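28 March 2024

Replay desync, build 80, Vendar map

Picked up where I left off on the replay bug. A match saved on the server plays back fine until the first tank gets tracked, then the turret angles drift and by the end shots are landing in places they never landed in the live game. Bernd sent me 16 replays from last night's playtest. Loaded all of them on the office machine with sound off and the tick counter on.

9 of them drift. The other seven are clean all the way through. In every bad one somebody repairs a track while the turret is still turning. I went back to the clean ones to check and there is no repair on the move in any of them.

Wrote a small test: two tanks, flat ground, one repair, 100 runs. Fails every time with turret traverse on, never with it off. So the repair timer is being stepped twice in playback. Not fixed yet, only found.

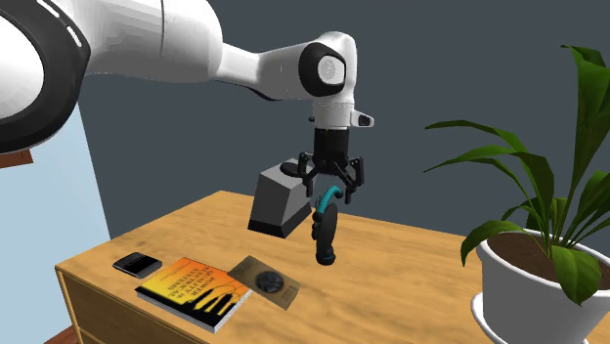 Mateja read the above over lunch and reckons the timer is fine and the input queue is the problem — the repair key gets written to the file on press and again on release, and the live game throws the second one away while playback keeps it. She had the same thing with smoke shells on the Burkis map and put a filter in for that key only.

Checked after lunch and she is right about the double write. Dumped the queue from the worst replay and the repair key is in there twice, four ticks apart. Filter moved so it covers all keys. Test passes now. Have not rerun Bernd's set.

Left to do:
rerun the bad replays with the new filter
old replays from before June still won't open, separate bug, ask Libor
ammo counter in spectator view shows the wrong tank after a switch
take the smoke shell filter out once the general one is in the main branch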